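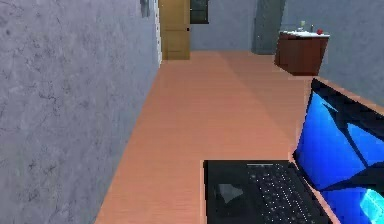
gelenkschmiere
Zwischenstand Laptop zuklappen: in der Simulation klappt es in 100 von 100 Läufen. Auf dem echten Tisch sind es 12. Texturen haben wir natürlich randomisiert, Wände, Boden, alles.

Wostum
Und das Scharnier? Der Wandputz war vermutlich selten schuld.

gelenkschmiere
Reibung fest, Wert aus dem Paper von Gezer.

b_k_regler
Beril Gezer schreibt im Anhang ausdrücklich, dass man die Reibung streuen soll. Liest halt keiner, ist der Anhang.

Mac Giolla
Widerspruch. Bei uns brachte Streuen fast nichts, erst 6 Kameraposen statt 2 haben geholfen. Der Waschtisch hinten schwebt übrigens.

gelenkschmiere
Der schwebt seit Dezember. Streue jetzt die Reibung, Rechner läuft über Nacht.

Wostum
Kameraposen bei einem klemmenden Scharnier, na dann viel Spaß.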